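Crying Over Onions: Does the Way You Prep Them Change the Pickle?

Year 9 Food Technology, Term 3 project report
Sadby College

Why we picked this

Our group wanted a project we could eat at the end. Everyone at our table had an opinion about pickled onions (too sharp, too soft, too pink, not pink enough) and when the project list went up in September we grabbed the preserving topic before anyone else could. We love this stuff on burgers, on cheese toasties and straight out of the jar, so 6 lessons of slicing and tasting sounded like the best assignment of the year – and it was!

Our question was simple. If you use the same onions and the same brine, does the thickness of the slice change the crunch, the colour and the flavour?

What we used

Purple onions, peeled
300 mL white vinegar
300 mL water
2 tablespoons sugar
2 teaspoons salt
Clean glass jars with lids
Chopping board, sharp knife, kitchen scales

We weighed out 400 g of peeled onion for each batch. Batch A was cut as thin as we could manage and Batch B was cut into chunky wedges. The brine was made in one big saucepan and shared evenly between the batches.

Peeling

Peeling took much longer than we had planned for. The dry skin comes away in flakes that stick to everything, and then there's often a leathery layer underneath that is half skin and half onion. We argued over whether to keep that layer. In the end we took it off, as the first test slices with it left on were chewy and a bit like eating a raincoat. What you get when it's gone is a gorgeous shiny onion, and the colour is so much brighter than you'd guess from the outside. 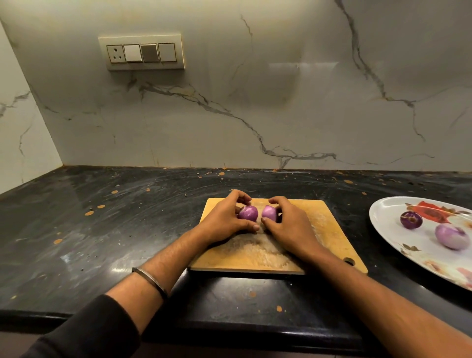
Photo: Kultham Kitchen Garden Project

Peeled onions are slippery and they roll, so keep a proper grip on them and use a board with plenty of room. We cut each one in half from top to root first and put the flat side down before doing anything else. After that the slicing felt heaps safer and our slices got more even. Claw fingers the whole time, even when you think you're getting good at it.

About the crying: we tried chilling the onions before cutting, and we tried standing near an open window. The chilled ones seemed kinder on our eyes, but we didn't test that fairly so we can't claim it as a result.

Results

After one night in the fridge, Batch A had turned bright pink all the way through and the brine was pink too. The flavour was tangy and a little sweet, with a soft crunch. Batch B was still pale in the middle and tasted strongly of raw onion, though the outside edges were lovely.

By the next week Batch B had caught up a lot. The colour had reached the centre and the crunch was fantastic, easily the best of anything we made. Batch A was still tasty but had gone floppy.

What we'd change

Our thin slices weren't all the same thickness, and you could taste the difference within one jar. Next time we'd borrow the mandoline and guard from the senior kitchen. We'd also like to try a jar with mustard seeds, and another with a bit of chilli. The leftover Batch B went on cheese toasties at lunch and the jar was empty before the bell.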